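# Kettle placement, second pass

Notes carried over from February, when I moved the kettle off the shared sink counter at the Zernedthorpe hall and onto a table of its own. The earlier post dealt with descaling. The present one deals with where the thing stands, what it stands on, and where the cord goes.

The original arrangement had one advantage, which was the tap. Everything else about it was poor. The counter is narrow, the wall behind it traps steam, and anyone washing a cup had to reach past the kettle to do it. I also found that the lid could not be opened fully without turning the body first. A kettle that has to be turned before it can be filled tends to get filled in a hurry, and then there is water on the counter.

The table is a square one that had been holding leaflets. It is sturdy, it doesn't rock, and it can be approached from every side. I put a red cloth on it because the cloth was already in the cupboard. The kettle is white, with a flat round lid, and against red it is easy to see from well across the room. That was a side effect, but I would choose a strong color again for the same reason.
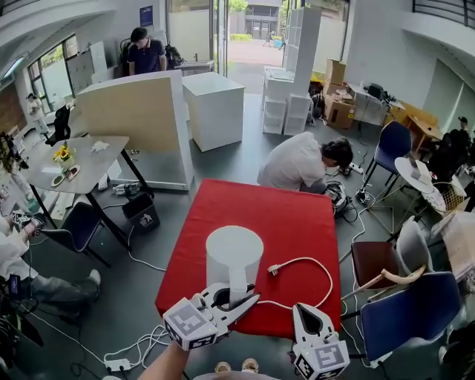
## The cord

Cord management took longer than everything else combined. The cord is white and fairly stiff, and it keeps the curve it was packed with. Laid across the cloth it wants to form a loop, and the loop wants to slide toward the table edge.

I tried three arrangements:

1. Cord straight back from the kettle and over the far edge. Tidy, but the plug end hung in the walkway.
2. Cord wound once around the base. This shortened it too much and made the kettle awkward to lift.
3. Cord out to the right, one loose bend on the cloth, then down to the power strip when it is time to boil.

The third is what I have kept. With the kettle unplugged, the plug stays up on the cloth, where it can be found. I don't leave it dangling. A hanging plug gets caught by a knee sooner or later, and the kettle comes with it.

The strip is on the floor. I am not fond of strips on floors, particularly under anything that holds water, and I would prefer it fixed to a table leg with its sockets facing sideways. I bought a bracket from Vasić for this purpose. The screw holes are spaced 17 millimeters apart and the slots on the strip are not, so the bracket is in a drawer. Until I find a better one, the rule is that the kettle gets filled at the sink, carried back, set down, and only then plugged in.

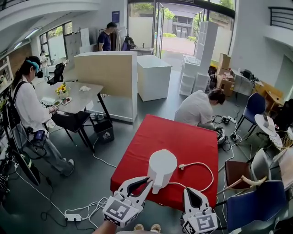
## The cloth

Cloth under a kettle is a compromise. The argument for it is friction: the kettle sits more firmly on fabric than it did on the bare top, and a small spill is absorbed before it runs. The argument against is that the whole surface moves if someone pulls on a corner. I dealt with this by keeping the overhang short and the cloth centered. Clips would be better. I had a packet of Kematero tablecloth clips, but they are made for a thinner top and spring off when the table is bumped.

Washing: warm cycle, separately, for the obvious reason. The dye had stopped running by the second wash. I iron it only along the fold lines, where a ridge can tilt the kettle slightly.

I looked at trays as an alternative. The Brokance one I tested has a raised lip and a rubberized underside, and it does the job of containing drips very well. It also takes up most of the table. If the table were only for the kettle I would use it, but in practice people put their cups down next to it, and a lip running through the middle of that space causes its own spills.

## Timing

I timed a full kettle from tap water at 70 degrees Fahrenheit. It switched off after 177 seconds. I repeated the test with the kettle half full and the result was shorter by a little less than half, as expected. Both runs were done in the morning with the heating off, for what that is worth in a room of this volume.

## Steam, air, and light

The hall is double height down the middle, with railed upper levels along both sides, a beamed ceiling, and a square air-conditioning vent set between the round spotlights. For kettle purposes this is nearly ideal. Steam at the old location went straight into the underside of a shelf, and I had been wiping that shelf down every week. In the open part of the room it has a great deal of air above it and nothing close by to condense on.

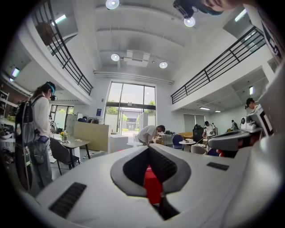 The vent was my main worry, as I expected moving air to push the plume sideways toward whoever was pouring. I held a strip of tissue over the table with the fan on high and saw very little deflection. The ceiling is simply too far up. Anyone with a lower room should do the tissue check before committing to a position, ideally with the doors both open and closed.

Light is the other consideration. The level markings on a kettle are hard to read at the best of times, and under the upper level they were harder still. Out in the middle there is daylight from the tall glass at the end of the room, plus the spotlights after about 4 p.m. in winter. I can now read the fill line without bending down.

The remaining problem is the walk to the sink. It adds time to each refill, and a full kettle is being carried through a room where people are working. I have considered keeping a lidded jug on the next table, the one with the yellow flowers on it, and refilling that once a day -- although standing water goes flat, and I would then have a second container to clean. 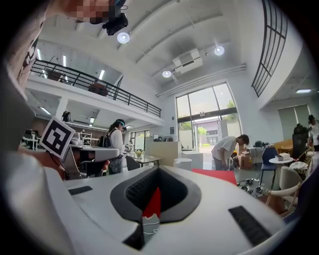 One reader of the February post wrote that the jug is the right answer and that the flat taste is mostly imagined: fill it in the morning, empty whatever is left onto the plants in the evening, and the carrying drops to one trip. The same message recommended a glass jug over a plastic one, on the grounds that you can see when it needs washing.

I will try it for a couple of weeks with glass. The flowers may have to move to the far end of the table. I still need a bracket with adjustable slots, so if anyone has fitted a power strip to a round table leg without drilling, please leave the part name in the comments.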